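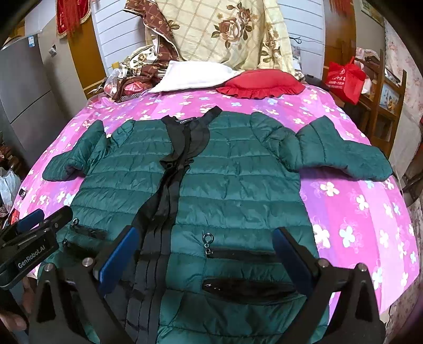 Figure 1. Puffer jacket spread on the bed, from the view of one hand-held gripper. The second gripper is at left.

Collecting Two-Handed Folding Demonstrations in Real Homes

Project group: Manuela Melis, Lwazi Du Plessis, Vlasta Kolář
Supervisor: Ottavio Cattaneo

1. Background

Our group was assigned the data part of the Folulov project. The project trains a policy to fold clothing with two arms, and an earlier group had already written the training code. What they were missing was variety. Their demonstrations were recorded on one lab table with T-shirts and towels, and the policy did badly on anything thick or on any surface that was not plain white.

We were asked to gather 1,000 demonstrations in homes, using hand-held grippers instead of robot arms. A person holds one gripper in each hand and does the task. The camera on each gripper records what the fingers see, and the motion of the gripper is worked out later from the video and the motion sensor.

This report covers how we set up the collection, what went wrong, and what we would tell the next group. Training results are in the report by the other half of the project and are only mentioned briefly.

2. Homes and garments

We recorded in 7 homes, most of them in Plemcombe. The residents were relatives or neighbors of group members and signed the consent form in Appendix A. We asked them not to tidy up for us. Shopping bags, pillows and bedding stayed where they were, and we folded on whatever surface the family would normally use. In most homes this was a bed.

The garments were split into 6 types: T-shirts, long-sleeved shirts, pants, towels, hooded sweatshirts and padded jackets. Padded jackets were added in October after Ottavio Cattaneo pointed out that every garment on our first list was a single thin layer. They turned out to be the slowest type by a wide margin.

The jacket in Figure 1 is a good case. It is dark green and quilted, with a black collar and a long black placket, and it has zippered pockets on both front panels. The sheet under it is pink and purple with small flowers. We wanted patterned backgrounds like this one, and the lab set had none.

3. Procedure

Each demonstration followed the same steps.

The operator lays the garment out by hand, front side up. Sleeves are left as they fall. We did not straighten them, so one may be bent and the other stretched out to the side.

The operator picks up both grippers and holds them open over the garment until the recording light comes on.

The left sleeve is folded in, then the right. The hem is brought up to the collar. For jackets there is a final press with both grippers to push air out of the padding.

The operator opens both grippers, lifts them clear and stops the recording.

A second person kept the log sheet with the home, garment type, surface, operator and any remarks. We switched jobs every 39 recordings, when the batteries needed changing anyway.

4. Problems

Slipping on shiny fabric. The blue finger pads hold cotton well but slide on smooth jacket shells. Vlasta found that gripping across a stitched seam worked much better than gripping the middle of a padded band. We wrote this into the operator instructions. It does mean that our later jacket recordings show a more consistent grasp than the early ones, and the training group should know that.

Zipper pulls. Metal pulls and rings caught on the fingers several times. We first thought about taping them down, but a robot in a home would not find them taped, so we left them alone. Recordings with a snag were kept if the operator got free without putting a gripper down. They are tagged "snag" in the log.

Dark on dark. Our gripper fingers are black and so are many linings and plackets. In poor light it is hard to see in the video where the finger ends and the fabric begins. Turning on the ceiling light helped. In one home there was only a weak bulb, and we went back at noon to redo the jackets.

Hands in view. When one gripper's camera sees the other gripper, it can also pick up the operator's hand. Lwazi wrote a script that masks hands before training. We kept the unmasked files too, in case the mask cuts into the garment.

Lost tracking. If both grippers were held very close to the fabric for a long time, the view was all one color and the position estimate drifted. Plain towels were the worst for this. The patterned sheets helped here, which we had not planned for.

5. Checking the data

Every recording was watched once at double speed by someone other than the operator. It was rejected if the tracking jumped, if a gripper left the garment for no reason, or if the final fold came open before the end. Natalina Valentini from the training group checked a separate sample using the same rules. She disagreed with us mostly on what counts as "came open" for padded jackets, which always spring back a little. We settled on accepting a jacket if the sleeves stayed inside the fold.

We reached the target of 1,000 accepted demonstrations. Jackets are still underrepresented.

6. Notes for the next group

Bring spare finger pads. They pick up lint and lose grip, and cleaning them with a damp cloth only works for a while.

Fill in the log during the session. We lost part of an evening matching files to garments from memory.

Ask each home for more than one jacket, and try to get one with a hood. The log template and the masking script are in the shared folder under "collection."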